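Akisum tools – set-up guide
Section 4: Perception checks and grip segmentation

Read section 3 first if you havent done the clock sync. Everything below assumes both wrist streams open in the viewer and the width encoder reads zero when the fingers are closed. If it doesn't, go back.

4.1 Load a session

1. Open the session folder in Kazemi (the viewer, not the planner. Same icon, sorry).
2. Wait for the index to build. A session with more than 2,000 frames takes a while the first time. Don't click around.
3. Pick the stream. Left and right are separate tracks – annotate one, then the other.
4. Set the scene template to "household, mixed soft". Thin packets, cloth, bags. The "rigid" template drops anything it thinks is flat and you will lose half your objects.

Note: template choice is saved per session, not per user. Check it if someone else had the session open.

4.2 Mask the tool

The segmenter has to know which pixels are gripper. Finger mask changes with opening width so one static mask won't do.

1. Go to Mask > Tool > Width-linked.
2. Step through fully open, half, closed. Trace fingers at each stop. Pads count as finger, whatever color they are.
3. Include the arms. The triangular cutouts show background through them – leave those OUT of the mask or you lose real pixels.
4. Save as default for this tool.

Caution: the mask is tied to the tool, and pad colors differ. Blue pads and yellow pads need their own file. Loading the wrong one doesn't throw an error, it just gives you bad edges.

4.3 Held-object check

Find a frame with something clearly between the fingers and run Detect > Held. A thin sachet is a good test, harder than a box. With the white one below you want a single held region, stopping at the pads, and the green packet behind it kept as its own object. If the two merge, raise edge weight by 2 and rerun.

Text on packaging is used as a hint only. Turn on the Chinese pack in Settings > Text if your labels need it, otherwise the printed characters get treated as texture.

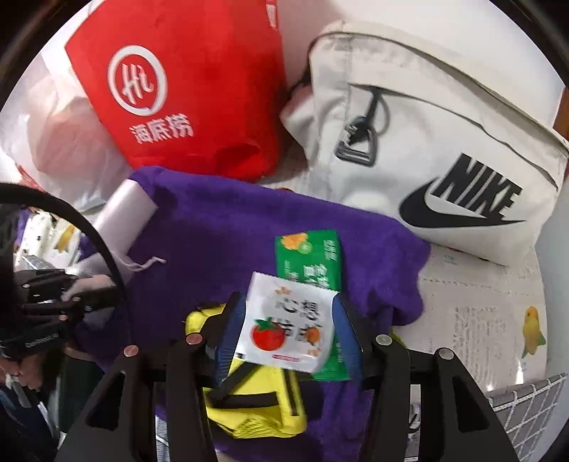 4.4 Soft and see-through items

This is where most of the re-annotation happens. Sheer fabric lets the background through, so depth and color disagree and the detector splits one cloth into several.

1. Set held class to "deformable". Do it by hand, auto picks "unknown" most of the time.
2. Turn off convex fill. Bunched cloth has folds and points and convex fill will swallow whatever is next to it.
3. Draw one stroke down the main fold, one out along each loose part.
4. Run Refine. Look at where the cloth overlaps another object. The overlap belongs to the cloth, nearer thing wins.
5. Still split? Merge by hand (M) and tick "locked" so the next pass leaves it alone.

Patterned bedding: a printed star or a printed mango is not an object. The detector doesn't know that. Use Surface > Flatten print on the bedspread first, then on pillows or sheets seperately. Printed lettering too.

The frame in Fig. 4-2 makes a decent trial for all of it. Mesh-like white fabric in the fingers, overlapping the lower edge of the tin. Grid pattern underneath. Correct result is one held deformable, tin as one rigid region even with the shiny end, blue box as another, and no objects at all from the stars.

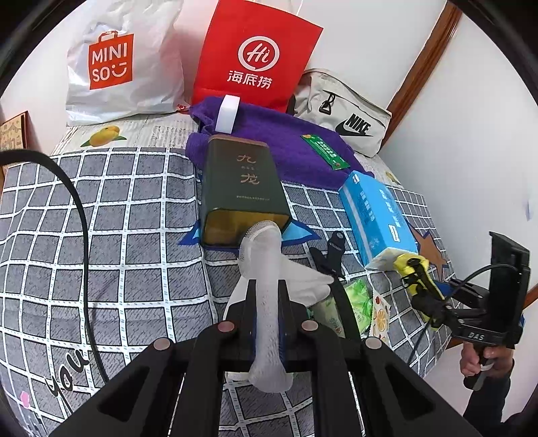
Akisum Set-up Guide – Section 4 – page 11

4.5 Second tool in view

When the other gripper shows up in this one's stream, it has to be labeled as tool. Otherwise Iklow reads it as an obstacle and plans around it.

1. Mask > Other tool > Add.
2. Box the whole device including the upright panel and any cable you can follow.
3. Hand and sleeve go under Person, not Tool. Iklow keeps a wider margin for Person.
4. Track forward 10 frames, check the box, track again. Don't run the tracker over the whole session in one go, it drifts onto dark cables.

Caution: loose straps and cables on the bed look alike to the tracker. If a label jumps, delete from the jump onward. Don't drag it back – that leaves a bad velocity in the file.

4.6 Export to the planner

1. File > Export > Iklow scene.
2. Tick held, rigid, deformable, person. Leave "surface" off unless planning contact with the bed itself.
3. Name it by session, then stream (L or R). No spaces, the Grivavgate build still chokes on them.
4. Open in Iklow and press Validate. Red = missing depth. Amber = two objects sharing pixels, go back to 4.4.

Note: the September build changed the default margin units to mm. Older scene files open fine but the margins look huge. Re-export, don't edit by hand.

Mask files that won't load go to Ladan Mirzaei, with the log attached. The log is in the session folder under /out, sorted newest last.

Next: Section 5, Grasp scoring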